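Notebook – Plandel two-arm kit, trial unit
July, entry started 8:40 am

Back on the Plandel kit after losing most of yesterday to the firmware thing. Short version of that: the unit ships with the left and right gripper IDs in the opposite order from what the quick start says. Plandel support answered overnight, sent a patched config, one line different. Works now. They should fix the pdf.

Reminder of what we're deciding: buy, extend the trial, or send it back. Charbonneau wants a recommendation from us by end of month because they'd split the cost and take the unit for their half of the year. Nirnivport has the other trial unit and is supposed to be writing up the same tasks. Have not seen their notes yet. ASK.

What came in the crate, for the record. Two arms, two grippers, wrist cameras, head camera, the teaching software on a stick, license good through the trial. The task set (toy food, plates, a green board) is an add-on, item 572 on their price list. Could have bought toy food anywhere but wanted to run the exact demo they quote.

Setup time from cold: 181 minutes, including re-seating one cable. The brochure says "an afternoon", so fair enough. Wouldn't count the firmware day against it but somebody will.

Task today is plate sorting, fruit to plate. Watermelon slice first, it's the harder one. It's a wedge, wants to tip, and the gripper has to come down on a flat face and a curved rind. Pads are crosshatched textured stuff (data sheet doesnt give the material – asked). Pad replacement is a two screw job, did one to see. Easy. Spare pads are not in the box, extra again.

Wrist camera view is the main thing they sell this on. Slice by the green board, other arm holding it, pink and yellow plates behind: 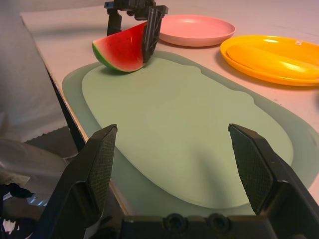 The Nirnivport notes finally turned up mid morning and they disagree with us on the camera. Their view is that the wrist picture is good but the fingers eat too much of it, and that anyone planning small parts work should budget for the narrow finger set before signing anything. They also say the default exposure is too bright for shiny plastic and they turned it down a step on day one and never touched it again. And they'd like to know if our unit drifts on the wrist joint after a long session, because theirs does, slightly.

OK. Points in turn. Fingers: agree they take up the bottom of the view, don't agree it's a dealbreaker. For fruit sized things no problem. For connectors, yes, would be. We don't do connectors, Charbonneau does, so pass that on.

Exposure: tried it. One step down, the highlights on the glossy plate calm down. Keeping that. Should be saved in the profile but the profile didn't survive a restart, had to set it again by hand. Reported.

Drift: havent looked. Put a pencil mark on the wrist housing, will check after the long run tonight.

11:15. Teaching software. Mixed feelings. Recording is nice, you guide the arms, it logs both sides in step, playback starts without a fuss. Trimming a recording is awful. No undo on a cut. Lost one take that way and said some words. The export is plain files with sensible names, I'll give them that, and our own scripts read it with hardly any changes. Export of a long session is slow and there's no progress bar so you can't tell if it died.

Speed slider goes up to 8 and they recommend staying at the low end for teaching. Tried the middle of the range, arms are quieter than I expected, but the cable loop on the right arm swings. Needs a clip or a tie. The kit has no cable guides at all past the forearm. For the price there should be.

Price. Quote we have is 3,332 for the extension of the trial, credited in full if we buy inside the term. That's the line Charbonneau will care about. Service contract is separate and the wording is vague on who pays freight if an arm goes back to the depot in Skotudville. Need that in writing before anybody signs. Last time with the old gripper vendor we ate the shipping both ways and I'm not doing that again.

1:30 pm. Changed to the full layout for the head camera check. Pink, yellow, green plates in a row, board in front with the watermelon and the banana on it, right arm over the board, left open and waiting.
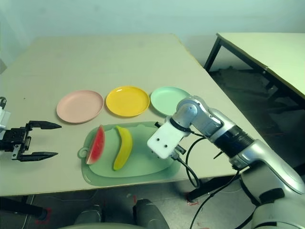

Ran the calibration routine between the head view and the wrist views after lunch. It's guided and the on-screen steps are in the right order, which puts it ahead of the last two systems we had in. You do have to type the table height in yourself. Typed it in the wrong units first time, and it accepted it, no warning, and then the arms wanted to go through the table. Hit the stop. Stop works fine! Should have a sanity check on that field, adding to the list for Plandel.

List for Plandel so far:
fix gripper ID order in the quick start
exposure setting lost on restart
undo for trim
progress bar on export
table height field takes anything
cable guides past the forearm
pad material, and why no spares in the box
freight wording

Questions for us:
Does anyone need the narrow fingers before fall? If not don't order.
Where does the unit live when Charbonneau has it, and who re-calibrates when it comes back. I don't want it to be me every time.
Can we share one software license across both sites. Contract reads like no, sales said yes on the phone. Get it in an email.

3:50 pm. Leaning toward extending, not buying yet. Hardware is good, software is a version or so behind the hardware. If they fix the trim and the profile saving inside the extension I'd say buy. Nirnivport sound like they're closer to sending theirs back but most of their complaints are connector work, see above, so weigh accordingly.

Starting the long run at 5. Left to do before that: tie up the right arm cable, copy todays recordings off the stick machine, set exposure AGAIN, check free space on the drive. Pencil mark check goes in the next entry.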